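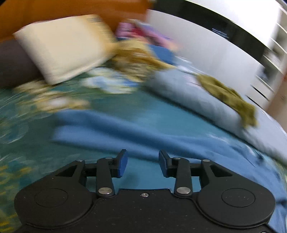
The Kukum people who answered our last notice said the work itself was easy, but they wished they had known before signing up how many hours it takes and who pays for the equipment. We have therefore written this new call in more detail.

Call for participants: household handling study, equipment planning round

Laston is looking for 27 households to help us plan the purchase of hand-held grippers for our next year of work. We must decide how many units to buy, which spare parts to keep, and how much money to set aside for repair. For this we need people who will use the tool at home, on ordinary things such as bedding and clothes, and tell us how it serves them.

What you will do
You will use a hand-held gripper for 11 sessions in your own home. You pick up, move and fold cloth items on a bed or a table. After each session you fill in one page: time needed, problems with the fingers or the pads, and any part that became loose. At the end there is a short talk with our purchasing team, by telephone.

What we offer
Each household receives 200 dollars after the last form has arrived. We lend the equipment free of charge and pay the postage in both directions. Normal wear is our cost. You do not pay for worn pads or screws.

Who can apply
Adults who can hold a tool in one hand for 44 minutes, with breaks when they want. Experience with robots is not necessary. We would be glad to hear also from people in small apartments, as most of our figures come from large houses.

Two models are under comparison, Schumacher and Grandwood. You cannot choose between them, but you may ask for an exchange once if the grip does not fit your hand.

How to apply
Please write to the Laston study desk with your town, the size of your household and the hours that suit you. Applications are open until March 25, 2023. Sessions begin in June.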